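Last updated: September
Print | E-mail this page

Fulix Event Check-In: Setting Up Your Expo

Complete this section before you open registration. You will need an organizer login and your exhibitor list.
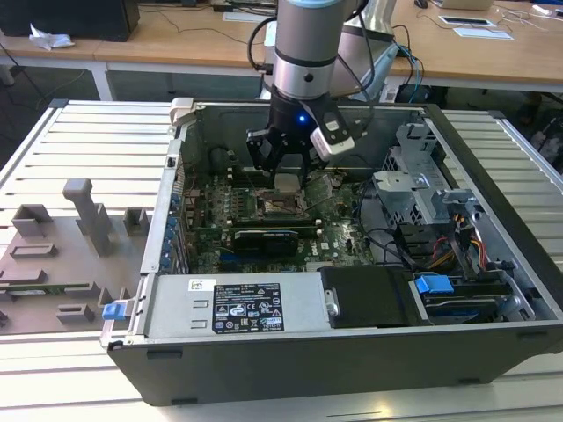 Rochelle Hinds
Documentation Lead, Fulix

1. Sign in and select Events > New Expo. Type the name as it should print on badges, up to 40 characters.

2. Enter the venue and hall. Set doors-open to the local time, for example 8:30 a.m.

3. Under Attendance, set the cap. The default is 500. Exhibitor staff count toward it.

CAUTION: Lowering the cap after registration opens moves the newest sign-ups to the waitlist and e-mails them at once.

4. Import exhibitors from a CSV file. Booth numbers must be unique.

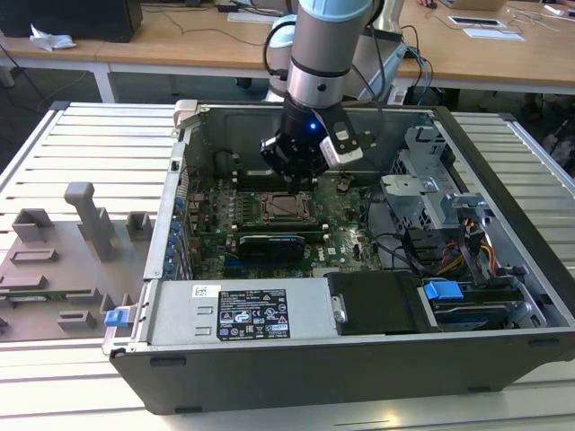
5. Assign badge types: Attendee, Exhibitor, Speaker, Press.

6. Print one test badge of each type and scan it at the door station.

Note: If a scan returns code 266, the badge belongs to another event. Reprint it from the correct event.

7. Click Publish.

12 shares | 3 comments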